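Fadix brings hand-held gripper service in house
September 29, 2018

Fadix, the automation company with its workshop in Amstead, has moved the maintenance of its hand-held grippers from an outside repair shop to its own bench. The change started in May with two tools and now covers the full set used for recording work at the site.

Until this spring, every gripper with a fault was packed and sent to Giannakopoulos, the supplier of the jaw sets. The repairs were good, but a tool could be away for weeks, and the recording plan had to be changed each time. Giannakopoulos still delivers the jaws and springs. The inspection, the cleaning and the adjustment are now done in Amstead.

The new service plan is based on the number of closing movements. After 500 closings the jaws are wiped with a dry cloth and the grooves are brushed from the inside to the outside. No solvent is allowed, as it makes the surface of the pads hard. After 3,000 closings the tool goes to the bench. There the technician opens the body, changes the return spring, puts a very small amount of grease on the slide and checks that both jaws arrive in the middle at the same moment. If one jaw is late, the link behind it is adjusted with a hex key, a little at a time.

A simple test comes at the end - a strip of paper is held between the closed jaws and pulled by hand. It must stay in place. If it slides out, the tool does not go back to the shelf.

The markers are the second part of the plan. A marker that has become loose, even by a small angle, gives a wrong position for the whole recording, and the mistake is often found only days later. The workshop now checks the marker plate before each session and not only at the service. Plates with scratches on the black border are replaced and not cleaned, and after a replacement the tool must be calibrated again.
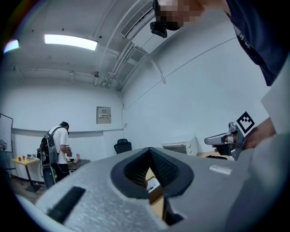 Wear on the jaws is still the most common reason for a visit to the bench. The fine ribs on the inner faces do most of the holding, and when they become flat, small objects begin to turn in the grip. For this reason the technicians look into the V-shaped opening first, with a lamp, before they open anything. They also look at the square marker, which on the silver-gray gripper stands upright on the tool and can easily be hit against the edge of a table. A hit of this kind leaves no trace that the user would notice, so a tool that was dropped or knocked must be reported even when it seems to work well.

Each tool has a service card, and the entries are copied into Cliden, the maintenance software of the company. Since May the list has grown to 94 entries, the most of them for cleaning. Fadix says that a normal service can now be finished in one afternoon, and that the tool is usually available again the next morning.

The bench will also take over the cables and backpack straps before the end of the year. Spare jaw sets are kept in the cabinet next to the bench and must be signed out on the card of the tool.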